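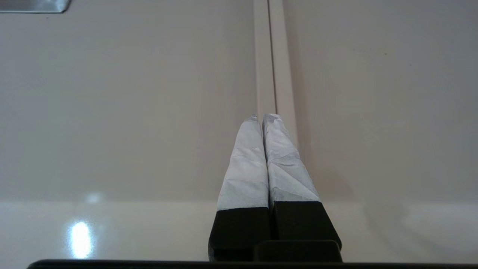

Wednesday, late afternoon
Posted by the bench by the window

Marbling bath, second try with the carrageenan

Good day! The bath finally behaved. I mixed the carrageenan last night in the old enamel pan and left it covered on the shelf, and by this morning all the froth had gone and it poured like thin syrup. The first batch (last week's) was used after four hours and every color crawled off into ragged islands. Overnight from now on, no exceptions, even when I'm impatient.

Tap water again, because I wanted to know. It works, but the Illbridge water is hard and I think it is what made the blue grainy near the end of the session. Next batch gets distilled and I'll run the two side by side in the small trays.

Paper: the cream Zinach text sheets, alumed on the rough side and dried under boards. I sponged the alum on in one direction only and penciled an X on the back of each sheet before it got wet, so this time I wasn't holding them up to the lamp trying to guess. Still had two sheets with pale streaks where I'd missed a stripe. You can see the sponge strokes in them as clearly as if I'd ruled them. They'll do for lining boxes.

Colors, in the order they went down:
Black first, two drops of gall to the small jar. Spread to a hand's width and stopped, perfect.
Then the indigo, which needed four drops before it would push the black back at all.
Ocher after that. Sank. Sank again with more gall. Ground it finer on the glass slab for ten minutes and it floated beautifully, so it was never a gall problem, it was lumps.
White last, mostly gall and hardly any pigment, thrown from the broom-straw whisk. This is what opens up the veins and I love it every single time.

The pattern I was after is the one on the endpapers of the 1913 ledger, the one from the Kılıçarslan bindery sale. Everybody here has been calling it a plain stone pattern. It isn't! If you tilt the book under the desk lamp there's a drag through it, very slight, all slanting the same way, and I'm now sure the sheet was rocked as it was laid down. That makes it a sort of lazy Spanish ripple. I tried rocking four sheets. The first was just a mess with an air bubble the size of a plum. On the third I got it – soft gray bands, evenly spaced, with the stones pinched between them. I made a noise and had to explain myself to the people in the press room.

What seems to matter: hold opposite corners, let the low corner touch, then shift back and forth a tiny bit as you lower. Small shifts, steady speed. Looking at my hands was a mistake. Watching the line where paper meets bath was much better.

Size of the stones is still off. The ledger ones are like lentils and mine are like broad beans. I think the whisk is too full. Tap it on the stick twice over the bucket before going over the tray, and try the shorter whisk.

Rinsing: gentle, with the sheet on the sloped board and the water poured from the top from the jug. A little ocher came off on the first two. None from the later ones, so perhaps that was the coarse pigment again.

Skimming with newspaper strips between sheets, all the way to the corners. I got lazy once and there's a black comet across sheet number six to prove it. (It's rather handsome. I'm keeping it.)

Stock check while I had the cupboard open: 165 sheets of the cream left, which is plenty for the Kirkodo notebooks even if I spoil a good few. Gall is low. Alum fine.

For the next session
– distilled water against tap, same pigment jars
– short whisk, tapped out
– grind ALL the ocher, not only today's jar
– try the ripple on a half sheet, it might be easier to hold steady
– see if a little burnt umber in the black gets closer to the ledger, where the dark has gone brown, or maybe was always brown

Bath is covered and back on the shelf. It might last until Friday if the room stays cool. Please don't move it, and if you want to have a go with what's left, the leftover colors are in the lidded jars beside it.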